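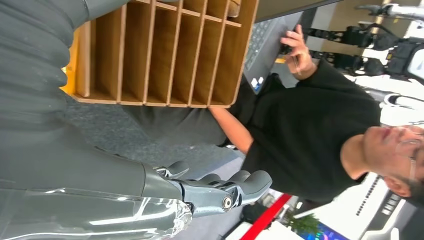 Memory and storage FAQ: Oei compact desktops

Which memory modules does the Mido board accept?

The board has two SO-DIMM slots and takes unbuffered DDR4 at 1.2 V. ECC modules will post but run with error correction disabled. Registered modules will not post.

Do both slots need to be filled?

No. A single module goes in the slot nearest the processor and runs in single-channel mode. Integrated graphics performance drops noticeably in this configuration – in our own file compression test the total time rose by 20 per cent, and graphics workloads suffer more than that.

Can I mix modules of different capacities?

Yes. The controller pairs the matching portion of each module in dual-channel mode and addresses the remainder in single-channel. Both modules run at the speed and timings of the slower one.

Why does the M.2 slot report lower speeds than the drive's rating?

The second M.2 slot is wired for SATA only. Sequential reads there peaked at 546 MB/s on our bench unit. NVMe drives are not detected in this slot and must be fitted in the first one.

Does fitting a SATA drive in M.2 disable anything?

The 2.5-inch bay shares a controller port with the second M.2 slot. If both are populated, the bay is switched off in firmware.

What is the memory training delay?

After a module change the first boot can take almost 100 seconds with no display output. Leave the machine powered. Later boots use the stored values unless the CMOS is cleared.

My unit is stuck on firmware 33. Can it be updated?

Yes, from a FAT32 USB stick in the rear port. Units supplied through Miltside before February need the Judov recovery image first.

Who maintains this page?

Todor Janevski (firmware) and Faizal Menon (storage testing). Include the board revision, printed beside the battery, with any enquiry.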